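# treren-sheets

Data card for the sheet-handling recordings from our packing room in Görtz. I'm Ida - I packed by hand for years before the arms came, and now I write these cards!

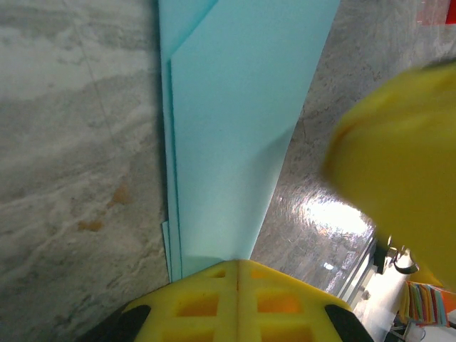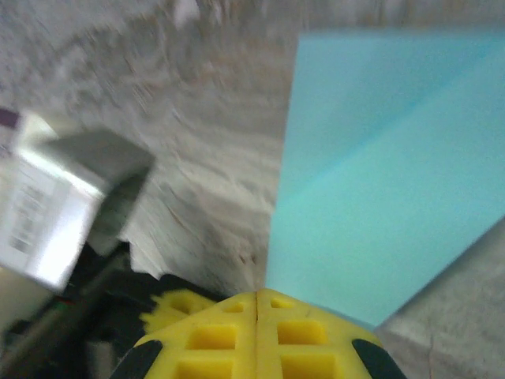
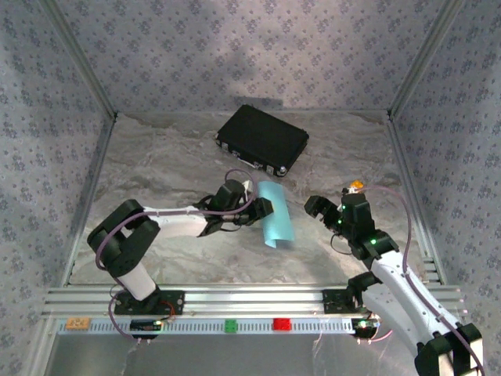
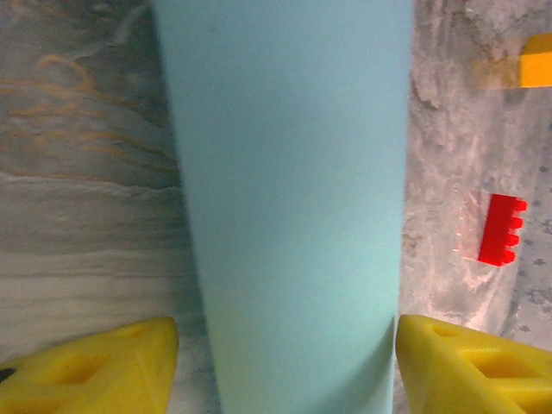
Light blue material at the two-arm cell, wrist views and one fixed view (the third).

There are 155 episodes, split into 7 folders. Labels are by me and Uwe Petersen, so if a grasp label looks odd, ask one of us.

What changed for us: less bending, more watching. Uwe likes it, I miss the chatting at the long table (a bit). Hours stayed the same, and packers now get a say in which tasks we record next.

Last updated: Dec 8, 2018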